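Pliron hand-held gripper kit: review after one season of door-opening data
Trongate Robotics Notes, March 9, 2022
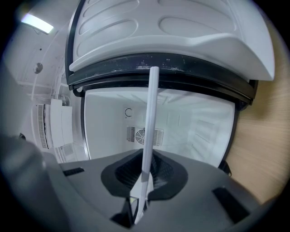

A reader signing as Cho wrote in after the first part of this review to ask whether demonstrations collected by hand transfer at all to an arm that has different reach and far less patience with a sticking seal. Cho's own attempt with another tool had given a policy that found the door every time and then pulled in the wrong direction.

The question is fair and most of what follows is an attempt to answer it. The Pliron kit consists of the gripper body, a wide-angle camera, a calibration board and the Nikotum processing software. The method is the usual one: a person performs the task with the tool in hand, the software recovers the tool's path from the video, and a policy is trained on pairs of image and motion. No arm is needed until the end.

Our task was a compact refrigerator. The policy had to open the door, swing it clear and withdraw without touching the cabinet. We collected 504 demonstrations between us and kept 365. The remainder were rejected by Nikotum, nearly all for loss of tracking.

Tracking is the weak point of the kit. A refrigerator is a poor subject for it. With the door open, the view is largely smooth white plastic: the moulded inner liner with its long rounded contours on one side, the glossy empty compartment on the other. The vent and fan grille on the back wall give the software something to hold on to, and so do the scuffs on the dark edge of the door. Plain liner gives it very little. Demonstrations in which the operator leaned in and let the liner fill the view were rejected far more often than those made from further back. The manual mentions low-texture surfaces in one line of an appendix. It deserves a page.

The lens itself is good. It is circular, with black corners, and the distortion is strong enough to bend the door edge into an arch, but the calibration handles this without complaint. The wide view keeps both the cabinet and its surroundings visible at close range, and the policy seems to use this. When we cropped the training images to the central third, results fell sharply.

Results, then. On the arm, with the cabinet in the position used for training, the policy completed 27 of 30 trials. The 3 failures were alike: the tip reached the edge of the door, slid along it and never got behind the seal. With the cabinet turned by a small angle the count dropped to 19 of 30. We then added a short set of demonstrations from turned positions and recovered most of the loss, although I would not put much weight on that figure before it has been repeated.

As for direction of pull, we saw Cho's fault too, in our first policy. It went away when we shortened the action horizon. With the long horizon supplied as default, the arm committed to a straight pull before the door had begun to swing, and the hinge did the rest. Anyone working on hinged objects should change this setting first.

Smaller points. The body is comfortable for short sessions and tiring in long ones. The matte grey finish produces no glare in the images. Nikotum exports cleanly but names its files by upload time – a nuisance when two people collect at once. Processing is slow on a single machine, and the progress bar is not to be trusted. An update promised for December did not fix either.

I would buy the kit again for drawers, lids and anything with a printed or patterned surface. For white goods I would budget for a high rejection rate, or put removable markers inside the cabinet and accept the extra work of checking that the policy has not learned to look for them. The next part will cover force sensing, which the present kit lacks and which the seal failures suggest it needs.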